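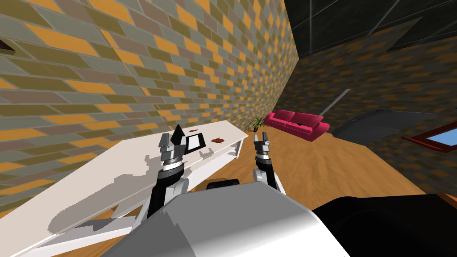 Long white table by the brick wall, rendered view.

Cleltomwood Place Names, README

This is the list of field and farm names from the parish of Cleltomwood and the neighbouring villages Semmont and Ronitz. I started it as a paper card index and typed it in later. The present version is from July 4, 2018.

What is in the files

names.csv has 1,720 rows, one row for each name. Of these, 1,421 have a place on the map and the others are known only from written sources. The columns are: id, name, older_forms, parish, source, year_first, note.

sources.txt explains the short codes in the source column. ZAP means the Zapata estate books, which are the oldest and also the most difficult to read.
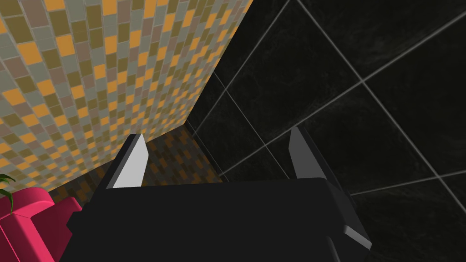
Spelling is kept as it stands in the source, also when it is clearly a mistake of the clerk. If I think a letter is wrong, I write my reading in the note column and do not touch the name. Please do the same if you send corrections.

A question mark after the year means that the page had no date and I took it from the page before. An empty year means I do not know. Please do not read it as zero - one program did this and all those fields became very old.

Known problems

Ronitz is weak. The tithe list has 603 entries for it, but many repeat the same meadow under two owners and I have joined only the certain ones.

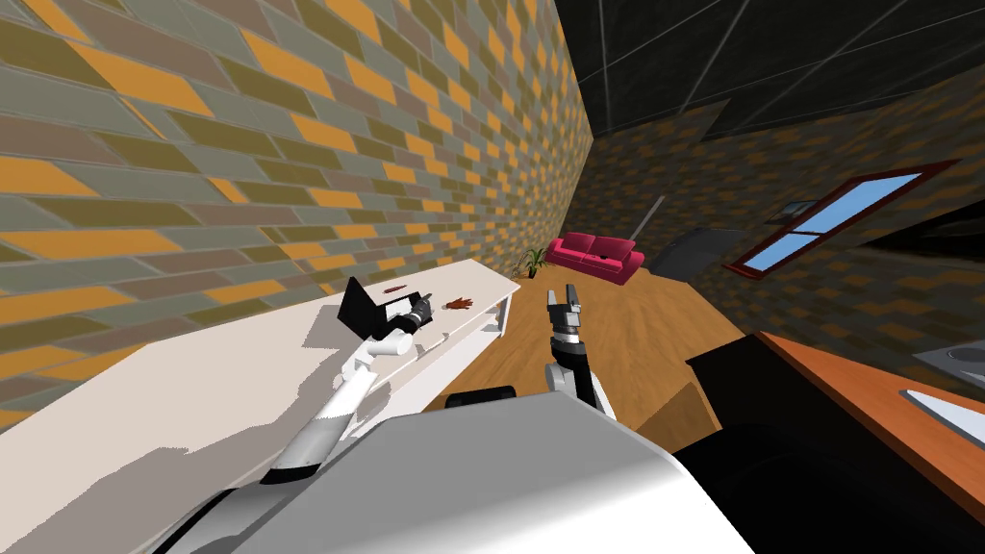
Names with "Upper" and "Lower" are sorted under the second word in the paper index but under the first word in the csv. Search for both.

The file is saved as UTF-8. Older spreadsheet programs may show the accents wrongly.

Use

You may copy and change the list freely, if you name the source. A new version is planned for October, with the stream names added.

Eskil Isaksson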